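Brevholm has spent much of the summer deciding which hand-held gripper to adopt for its manipulation studies, and the work is now close to an end. Two versions remain under consideration, known internally by the names of their fingertip designs, Nerex and Vincze. The head of the evaluation group agreed to explain how the comparison was arranged and what it has shown so far.

"We began with rigid objects and learned very little from them," the head of group said. "Almost any fingertip will hold a wooden block. Soft goods in thin film are a different matter, and they are what our partners ask about."

The test plan, called Skullwood, therefore gives most of its time to wrapped items and to tasks shared between two operators. Each operator holds one gripper, and an item may be picked up, steadied or passed across. The group has recorded 600 attempts under the plan, of which 209 involved both grippers on the same item.

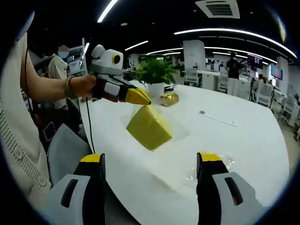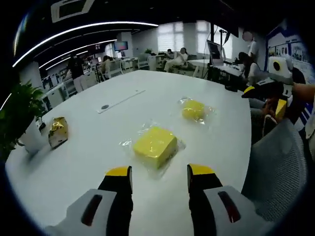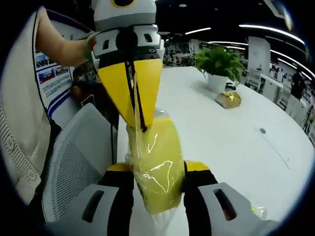
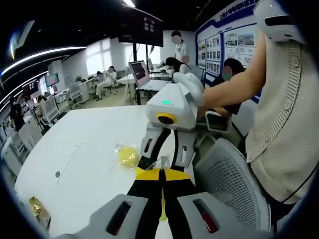
Trials with two hand-held grippers at the white table.

Asked why the trials were held in an open office, the head of group replied that the choice was deliberate. "A camera on a gripper will meet people, chairs and ceiling lights wherever it goes. We wished to know how each lens copes with that before we bought 23 of them."

The wide view has been well received. Operators reported that they could keep both fingertips and the far side of the table in sight, although straight edges bend noticeably towards the border of the picture. The group corrects for this afterwards -- a step that adds little to the processing time.

Opinion on the fingertips is more divided. The Nerex tip is narrower and was preferred for lifting the loose edge of a bag. The Vincze tip has a broader pad, and operators found it more dependable in a handover, when one side must let go without pulling the item away from the other.

"Film slides over itself," the head of group said. "You may have a firm hold on the bag and no hold at all on what is inside it. We count that as a failure, and some of our operators thought this severe."

Weight was also raised. After a session of six hours, several operators asked for a handle set further back, and a revised part is being prepared. Cable length will be reviewed at the same time.

A decision is expected in August. Until then both versions will stay in use, with the next two-operator session to be held on Saturday.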